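Home | Young Readers | How Things Work | Ask a Question

When a Robot Loses Track of Hands

The Utau Learning Center teaches robots to do desk work, such as sorting and stapling paper. A robot learns by studying the movements of people. To follow those movements, a computer looks for small black-and-white squares worn on a person's wrists. Each square has its own pattern, so the computer can tell one from another.
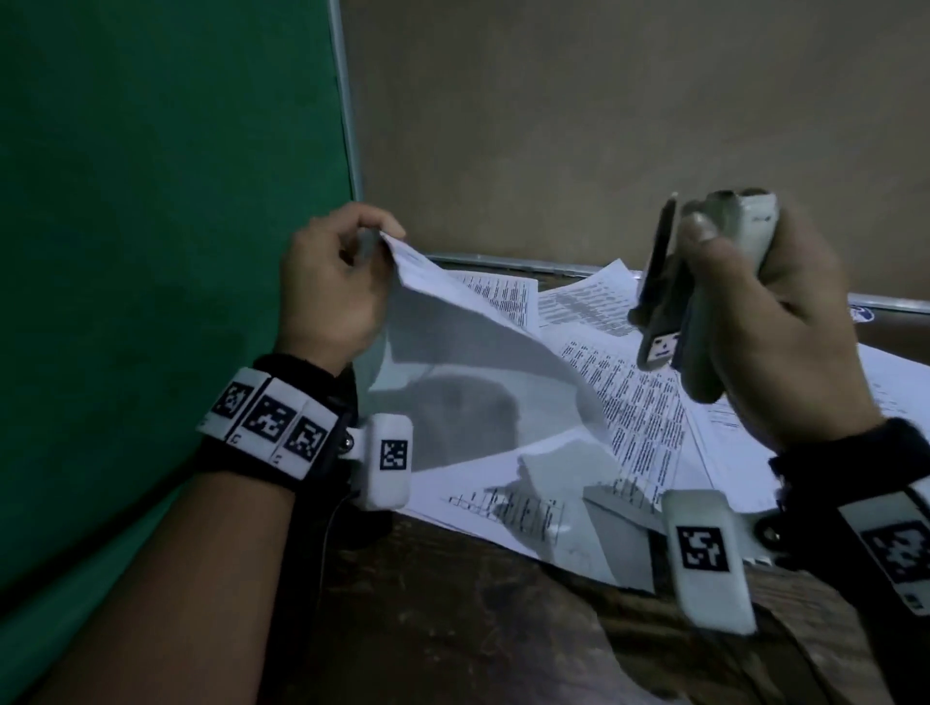

In July, something went wrong. Meron Hailu was checking 482 recordings of paper work and found that 30 of them made no sense. In these recordings, the computer believed that the left hand had jumped to the place of the right hand — and then back again.

Staff studied the fault with care. Paper is a difficult material. It bends, it curls, and it can hide whatever is behind it. When a square is hidden or blurred, the computer must guess.
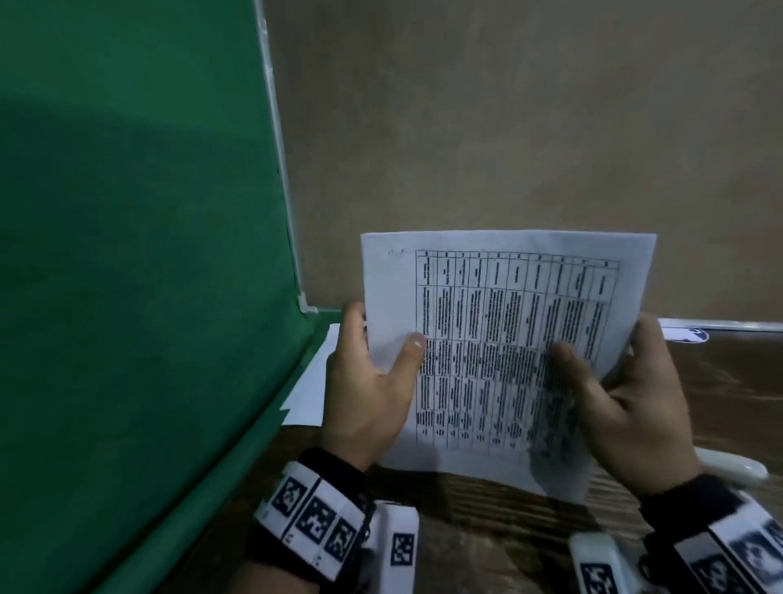

A wrong guess matters. A robot that learned from those recordings could reach for the paper with one arm while the other arm was still in the way. With a stapler, a mistake of that kind could hurt someone. The 30 recordings were removed before any robot used them.

Dagim Gidey then changed the program. The computer now stops and reports a problem when it cannot see enough squares. It no longer guesses.

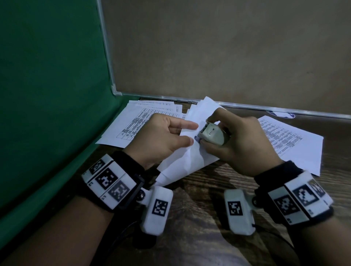
What Can You Do Near a Robot?

Stay behind the line on the floor. Keep your hands away from moving arms. If a robot does something strange, tell an adult at once — even if it seems to be working again.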